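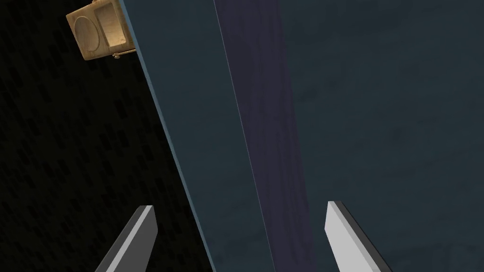 A slate-blue panel with a pale line running along its edge. Computer rendering.

Repair Belongs in the Purchase Contract

Public bodies buy furniture, doors, shelving and wall panels in large numbers, and they buy them almost entirely on price and delivery date. The question of what happens when one part fails is left to the warranty, and a warranty ends. The city of Lemard learned this in February, when its library department asked for replacement hinges for 50 storage cabinets and was told that the model had been withdrawn. The cabinets were nine years old. The department was advised to buy new ones.

We believe that purchasing rules should require suppliers to keep spare parts available for 17 years after the last delivery, and to publish the measurements of those parts if they stop making them. Neither demand is extreme. Trusen, a regional maker of school furniture, has offered similar terms for some time and continues to win contracts. The smaller workshop El Ouafi supplies drawings with every order.

Opponents argue that such rules raise prices and shut out young firms. The first point has some merit. Parts must be stored, and storage costs money. A town that replaces whole cabinets for want of a hinge, however, pays far more, and pays it out of a budget that the original purchase never had to answer for. As to young firms, the duty to publish measurements is cheap to meet, and contracts of up to 1000 units could be exempt from the storage rule during a trial period.

The Flutel district will review its purchasing code this year. It should write repair into the contract from the start, and ask bidders to price it openly.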